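Giving an old workstation another few years

Posted Thu 29 September in Workshop Tips

Every household has a computer that nobody wants and nobody will take to the tip. Ours had been holding a door open in Sosdale for most of the summer, a job it did very well and with no updates. Then the good one died, and the doorstop was called back into service.

Before you start, switch off at the wall, pull the lead out and hold the power button in for 5 seconds. Lay the case on its side on something you don't mind scratching. The dining table isn't it, whatever you may have got away with so far.

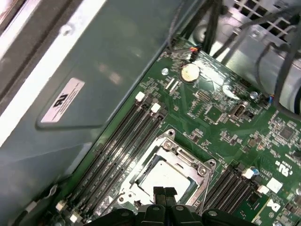

INSIDE THE CASE

Dust first. Use a soft paintbrush that has never met paint, and a can of air in short puffs. Stay well away from the processor socket while it's open. The contacts in there are finer than anything you own, and one stray bristle can cost you an evening with a magnifying glass and some language.

Memory goes in next. Open the little latches, line up the notch, and press evenly with both thumbs until it clicks. It takes more push than feels polite. If it won't go, turn it round before you lean on it. I have leaned on it. The replacement came from Hivach and arrived in a box big enough for boots.

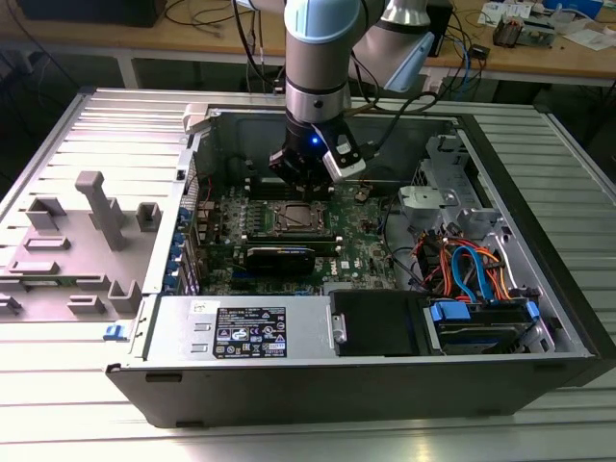
Screws are the other great sorrow. Put them in an egg box, one hollow for each stage of the job, and write on the lid what came from where. My old method was a saucer, and the saucer was moved by someone who needed a saucer. I now keep a margarine tub of 351 spare screws (it was a wet Sunday) and not one of them fits anything made by Elent.
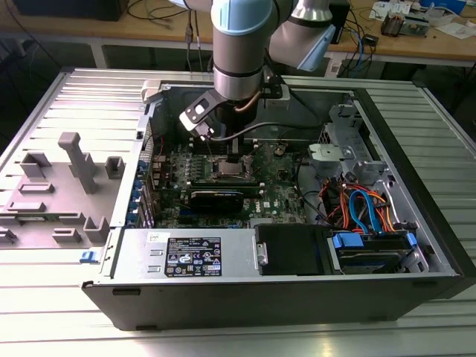 Cooling paste is cheap and people use it as though icing a bun. A blob the size of a pea is plenty, and the old stuff should come off first with a lint-free cloth and a drop of rubbing alcohol. Do it while the cooler is off and you can get at the socket from above, with the graphics card still sitting in its slot below if it isn't in your way. Tighten the cooler a little at each corner in turn, going across and back, as you would a car wheel.

Then the cables. Take a photo before you unplug any of them, and another when you think you won't need it. Reusable ties are better than the snip-off sort, which you will be snipping off again by October.

Leave the side panel off for the first switch-on, keep your fingers out, and listen. A fan catching on a cable sounds like a playing card in bicycle spokes.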